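Romier Standing Desk Mat, Two Months In

Posted by Ardalan Akbari, May 2, 2024

I bought the Romier mat in February after my feet finally staged a revolt. I stand at a counter for most of my working day (I do alterations and small repairs out of a shared workroom), and up to then I'd been standing on a folded bath towel. Don't laugh. The towel was fine for a year or so and then it very much wasn't, and by dinnertime my heels felt like I'd been walking on gravel.

So, shopping. I had it narrowed down to 2 mats, the Romier and the Uvow, and they couldn't be more different. The Uvow is a big flat slab, very soft, and it costs $137. The Romier is firmer and has a raised ridge down the back edge and a sort of low hump in the middle that you can roll your arch over while you're on the phone. I paid $242 for it, and yes, I winced. My sister Nina has the Uvow in her kitchen and I'd stood on it over the holidays while doing dishes, so I had a pretty good idea of what I'd be giving up. Hers is lovely for ten minutes. After an hour you start to feel the floor through it, and her dog has already taken a corner off.

The first week with the Romier I thought I'd made a mistake. It is FIRM. My calves ached in places I didn't know calves had, and I kept kicking the ridge when I turned around to grab something. I came close to sending it back (shipping it to the Birkusia warehouse would have been on me, so that slowed me down a bit). Then somewhere in week two I stopped noticing it, and I mean that as a big compliment. I'd get to the end of the day and realize I hadn't thought about my feet since lunch!

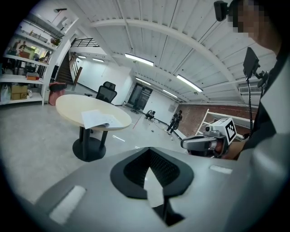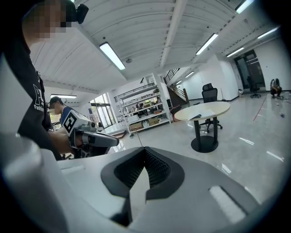
The smell is the one thing I'd really warn you about. Straight out of the box it stinks like a new shower curtain, and it kept that up for nine days even with the window open. I leaned it against the wall on the porch for a weekend and that helped more than anything. If you're sensitive to that kind of thing, plan on airing it out before it goes anywhere near the room where you eat.

Cleaning is easy enough. Thread and lint stick to the top, which has a fine pebbly texture, and a vacuum only gets about half of it. A damp sponge gets the rest. Chalk wipes right off. I dropped a pair of shears on it point first and there's a nick near the front edge now, small, and it hasn't spread. Coffee left no mark at all, and I've tested that more often than I meant to.

It doesn't slide on tile. On my wood floor at home it crept forward a little every time I shifted my weight, so I ended up putting a piece of rug gripper under it when I had it there for a few days. Also, wear flat shoes or just socks. In clogs the hump is useless and kind of wobbly, and I nearly went over sideways the one time I tried it.

A couple of smaller gripes. The edges are beveled on three sides but the back is a straight drop, and that's the side a rolling chair will hit if you switch between sitting and standing like I do. My chair can't get over it, so I have to shove the mat out of the way with my foot, and it's heavier than you'd think. And it only comes in black or a brownish gray that shows every footprint. I got the black.

Would I buy it again? Yep, though I'd wait for a sale. If you stand for an hour here and there, get the Uvow and spend the difference on decent insoles. If you're on your feet all day, I'd go with the Romier and give it a full two weeks before you decide anything. Four stars from me, and I'd have gone to five if they'd sloped that back edge.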